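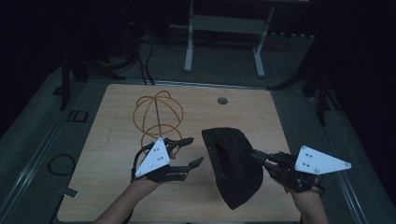 Sheyla Huamán

Jan 19, 2025

My grandmother had one cure for every mark on every table, and it was a walnut. She'd crack it, eat half and rub the other half into the scratch, and then she'd send one of us off to find a duster. I still do it, and I still eat half. It works well on darker woods and does very little on pale ones, so if your table is birch or ash or one of those light pine ones, read on, as I've had to learn that part by myself.

We've had a pale table in our kitchen in Kanimthorpe for years now, and it gets used for everything. Homework, pastry, bicycle parts (not mine), the Sunday paper. Pale wood shows everything, tea most of all, and I get more letters about tea rings than about anything else on this page. So I've gathered up what I do, in no particular order.

White rings first. These are the cloudy ones you get from a hot mug, and they look dreadful but they're the easy sort, with the damp sitting in the finish and not down in the wood. Lay a clean dry tea towel over the mark, set the iron to its lowest heat with no steam, and press for a few seconds at a time. Lift it and look. Press again. I've had a ring vanish on the second go and I've had one take me the whole of a radio play. If it's stubborn, leave it overnight and try a dab of plain mayonnaise in the morning — yes, really! — left on for an hour and wiped off with a soft cloth.

Dark rings are another matter. If the mark is black or deep brown, the water has gone right through, and ironing it will only make you cross. On bare or oiled wood you can sand gently along the grain, starting with 89 strokes if you are my uncle, who counted, or just until it looks better if you are anybody else. Go with the grain the entire way. I sanded across it once on a bread board and you could see my mistake from the hallway.

For everyday cleaning I use warm water with the smallest squeeze of washing-up liquid, and a cloth wrung out until it hardly feels damp. Then a dry cloth straight after. I gave up on the spray polishes a long time ago. They leave a film, and the film catches flour, and then you're forever wiping at something that never quite comes off.

Oiling comes round for me in January, when the house is quiet and the windows can be opened for ten minutes without anybody complaining (they complain). Put on far less oil than you think. A tablespoon goes a surprisingly long way on a table for four. Rub it in, wait 30 minutes, and wipe off every bit that's still sitting on top, or it will turn tacky and you'll be peeling newspaper off it till Easter. Please spread the oily rags out flat outdoors to dry before you throw them away. Never leave them in a heap, as they can heat up and catch fire all on their own.

Wálter Cáceres wrote in to ask about crumbs in the join of an extending table, and he has my sympathy. An old, clean paintbrush is what you want, the stiff sort, and then the nozzle of the vacuum cleaner. Don't go digging with a knife. If the two halves stick when you pull them, rub a candle stub along the runners and work them back and forth a bit. Mine had been sticking so long that I'd come to think of it as a table that didn't extend.

Small dents can often be steamed out too. Put a drop of water in the dent, let it sink in, lay a damp cloth on top and touch it with the tip of a warm iron. The squashed fibres swell back up. It's only for bare or oiled wood, mind, and it won't help where the wood has been cut through.

Next time I'll be doing chair legs that wobble, and I've a few words to say about felt pads. If you have a way of keeping them stuck on for longer than a fortnight, do write and tell me before then!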